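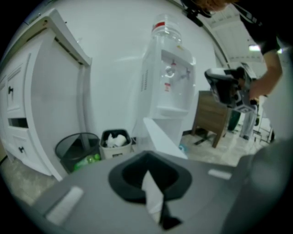 White cabinet with small black knobs.

Etex Signs and Printing: Frequently Asked Questions

What kind of work do you print?
We print vinyl banners, window stickers, vehicle lettering, menu boards and labels. Our shop is in Delden and we print everything in our own building.

Which files can I send?
The best file is a PDF with all fonts changed to outlines. We also accept AI and EPS files. If you have only a photo, please send it in 300 dpi at the final size. For big banners a lower resolution is often enough, so please ask us before you make the file again.

My logo is only a small picture from my website. Can you use it?
Usually it is too small for printing. We can draw it again as a vector file for an extra fee. You receive this file also, and you may use it with other printers.

Do I get a proof?
Yes, we send a proof by email for every order. Please check the spelling, the phone number and the size carefully. We start to print only after you answer with your approval. Mistakes which are in the approved proof are not covered by us.

What is the difference between Ollar and Endale vinyl?
Ollar is our vinyl for short use, for example for a sale or an event. It comes off easily from glass. Endale is thicker and it is made for outdoor use and for vehicles. It costs more. If you are not sure, tell us where the sticker will be placed.

Is there a minimum order?
For banners and boards there is no minimum. Labels are printed on rolls, and the smallest roll has 2000 pieces.

How long does it take?
Most orders are ready in two working days after the proof is approved. In April we have many orders for garden fairs, and it can take longer.

Can you install the sign for me?
We install in Delden and in the villages near it. For other places we send the sign with a paper guide and a plastic squeegee.

How can I order the same thing again?
Write us the order number, for example 1151, and the quantity. We keep your print files for one year.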